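Zetau 3 grasp planner: what changed

Dec 9, 2018

The third release of Zetau, the grasp planner we maintain with Guder, went onto the test cells last month. Most of the work was on flat, see-through items, which the old version handled badly. The depth map came back full of holes, the planner filled them with the height of the table, and the fingers were sent to a point that had nothing to do with the object.

The new version no longer fills the holes. It marks them as unknown and looks for straight edges and printed marks in the colour picture from the wrist camera, then fits a thin plate to what it finds. Repeating patterns, such as tick marks on a scale, gave the edge finder trouble at first because it locked on to the wrong line. It now has to find the same line in 11 views in a row before the arm may close in.

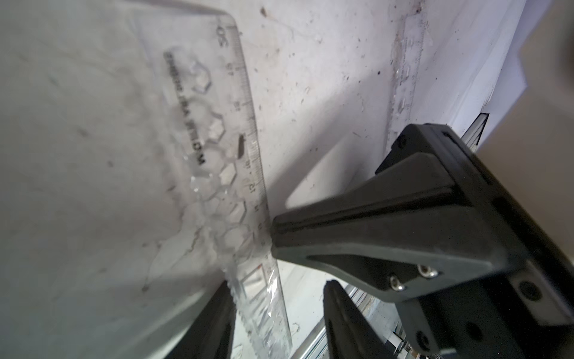

Users at Sevamard asked whether the extra views were worth the wait, as their own cell runs to a tight cycle and most of their parts are opaque. They would like to switch the check off for parts that show up well in depth. A setting for this is now in the main branch and can be given for each part. It is on by default.

We ran 296 grasp attempts on thin plastic items with the old planner and the same number with the new one, using the same start poses. Logs from both sets are on the shared drive, along with the replay script. The planning step now takes 65 milliseconds longer on the cell computer, most of it spent in the line fit.

Two problems are still open. Strong glare can split one edge into two, and the planner then picks the shorter piece. Wrist camera calibration also has to be redone after a finger change, and the tool gives no warning if this is skipped. Marulanda is working on the warning and expects to have it ready in February.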